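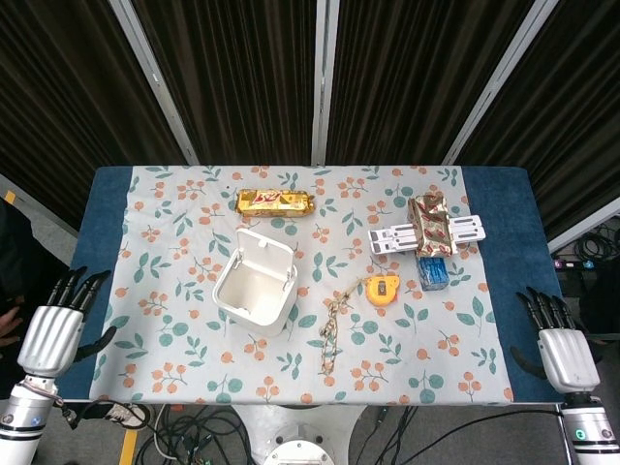 Table with leaf-and-berry cloth, dark curtains behind.

Pondent 4 family history software, reviewed 13 April 2020

Pondent is a desktop program for recording births, marriages and deaths and linking them to sources. I tested it with a file of 1374 persons, exported from Clistine as GEDCOM. The import finished without errors, but 51 marriage records lost their place names. All of these had a parish in the first place field and nothing in the second. The import log does not list them. I found them by running the missing data report.

Data entry is quick. Each person has one screen, and half-siblings are shown under the correct parent, with the other parent's name in gray. Second marriages can be sorted by hand when no date is known. Dates such as "before September 1921" are stored as typed and sorted sensibly.
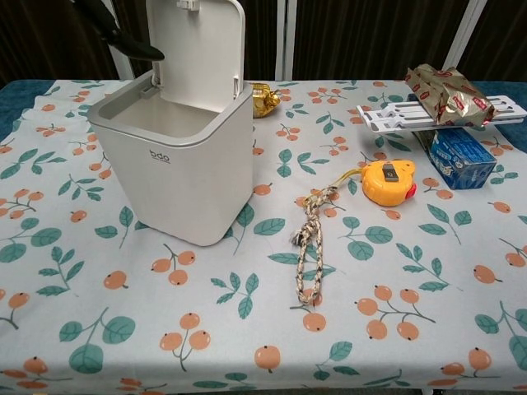

Name handling is weaker. The search treats Perić and Peric as two different surnames, so anyone with family from that part of Europe will have to search twice. Clistine merges them by default. There is an alternate spelling field, but the search ignores it unless a box is checked in the settings – and the box clears itself when the program is closed.

Source citations are the best part. One census page can be attached to a whole household in a single step, and a later correction to the citation carries through to every person. Printed charts are plain and legible. The descendant report for my largest branch ran to 65 pages, with an index.

Backups go to a single compressed file. Mondar opened the GEDCOM export with all notes intact, though it dropped the witness roles.

Version tested: 4.2, Windows only.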